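1/ ok so the Orau county judge seat. hearing on the nominee got moved AGAIN. was supposed to be this morning, now "later this week." no reason given

2/ nominee is Getsemaní Salinas, 16 years as a public defender, then the appeals bench in Prastesitz. governor picked her in November. she's been waiting ever since

3/ what changed: the letter. 382 signatures, mostly from Tian, asking the judiciary panel to hold the vote till her old case files are released. panel chair says he "takes it seriously." fine. then set a date??

4/ for anyone asking, she needs 6 votes to get out of the panel. I hear she has 5 and two maybes. one of the maybes is up for relection in a district she lost friends in over the Etia ruling

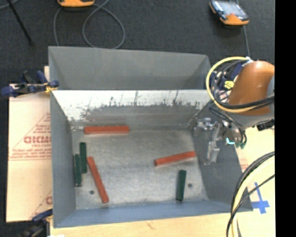 three red, three green. back to the thread

5/ the Etia ruling, quick version. zoning case, she sided with the town, developer appealed, lost. that's it. the ads make it sound like she personally took somebodys house

6/ both sides were calling offices all weekend. staffer told me the voicemail was full by Sunday noon

7/ my take, worth what you paid for it. release the files, hold the hearing, vote. if they've got the no votes then let them say it out loud with their names on it

8/ panel clerk's line is open till 5. be nice to whoever picks up, they don't set the calender

9/ will post the new time when I have it. muting replies for dinner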